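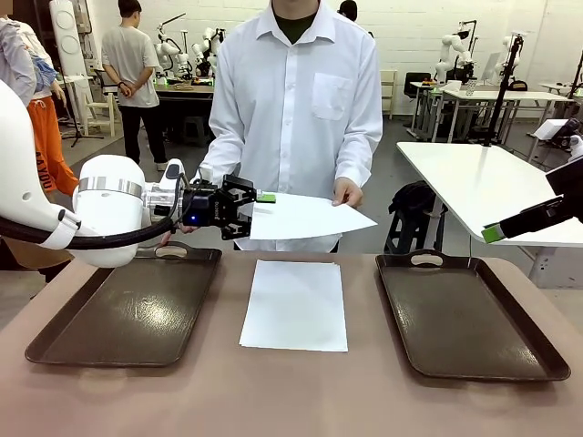 Home | Forums | Desk & Paper | New posts | Log in

Thread: Trays for loose paper, yes or no?

stetau_steve
I have nearly 200 sheets on my table at any time and no system. Thinking of two serving trays, the brown kind with raised rims and handle holes. One for in, one for out. Talk me down.

inkblot10
Did this in June. The "in" tray is doing great. The "out" tray is also great, very clean, never been touched.

Murnon
Serving trays are for serving. Buy a letter tray like an adult.

marginwalker
Disagree. Letter trays don't have handles. I carry mine to the couch, ignore the paper there, and carry it back.

Murnon
You've described a folder.

marginwalker
A folder can't hold a sandwich.

inkblot10
Glossy ones get slippery, fyi. I tilted mine on the stairs and spent the evening putting a lease back in order. Matte next time.

stetau_steve
So far I've bought both trays and the stack is sitting on the table between them.

Murnon – 2,138 posts
Square it up at least. A crooked stack is how it starts.

stetau_steve
It's slightly crooked. I'm calling it relaxed.

Last updated: June, 4:10 pm

Related threads
Mostura label holders – worth it?
Pink tabletop covers and ink stains
What do you do with blank backs?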